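Library Studies Online > Working Papers > Shared Tables in Public Reading Rooms > Section 3

Contents Abstract Sections Notes References Contact

3. Setting and method

3.1 The reading rooms

The study was carried out in 2 public reading rooms, one at Tondgate and one at Hutetti. Both are open to anyone without a ticket. Tondgate is on the first floor above a bus station and is busy from mid-morning until the schools close. Hutetti is quieter and has most of its use in the evening. A third site, Hamada, was used only to try out the recording sheet and is left out of the results.

The rooms have 26 shared tables between them. Earlier work on seating in libraries has mostly dealt with single desks, where a reader's choice is limited to a desk being free or taken. At a shared table the choice is harder to read. A person may sit opposite a stranger, beside one, or at the far corner, and may spread papers over a space meant for someone else. We wanted to know how far these habits depend on the time of day and how far on the table itself.

3.2 Tables and surfaces

Tables were grouped by length, by distance from the nearest window and by type of surface. Surface was included after the trial at Hamada, where readers at tables with printed place markings kept closer to their own side. At tables with no markings, the edge of one reader's space was settled by whatever each person put down first, usually a coat or a bag. Unmarked surfaces were recorded as 'plain' whatever their colour. A plain beige top is shown in Figure 3. Tables with a raised strip down the middle were treated as marked, even where the strip had been worn flat.

We did not try to judge whether a surface was pleasant to work at. Glare was noted as present or absent from a seated position, once in the morning and once in the afternoon -- the two did not always agree, and where they differed the afternoon note was kept.

3.3 Recording

Seat use was recorded on paper by an observer walking a fixed route. For each occupied seat the sheet allowed for position, items on the table and whether the reader had company. Length of stay could not be taken from the walks alone, so seat bookings made through Lulo were used as a rough check. Lulo bookings are optional at both rooms, and regular readers seldom make them.

In all, 3,524 seat records were kept for analysis. Records were dropped if the sheet had been filled in out of order or if a table had been moved since the last walk. A reader who changed seats between walks was counted as a new record, as there was no fair way to follow one person through the room without speaking to them.

3.4 Limits

The walks began at the same end of each room, so readers near the door were always seen first. At Tondgate this matters more than at Hutetti, as people waiting for a bus tend to sit by the door and leave quickly. The surface groups are also uneven. Most of the long tables are plain, and most of the marked ones are short, so the effect of length and the effect of marking cannot be fully pulled apart.

Figure 3. Plain beige tabletop.
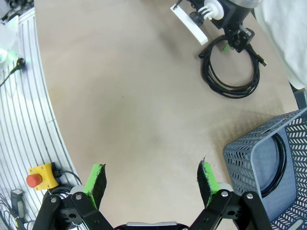 For this reason the results in Section 4 are given for long and short tables separately before any comparison of surfaces is made. Where a group had too few records to be useful, it was left blank in the tables -- no values were estimated.

Reader comments

Did you look at where the plug sockets are? In our branch that settles where everyone sits.

Useful section. I would like to see the recording sheet from Hamada as an appendix.

Is a raised strip worn flat really still a marking? I'd have put those in with the plain ones.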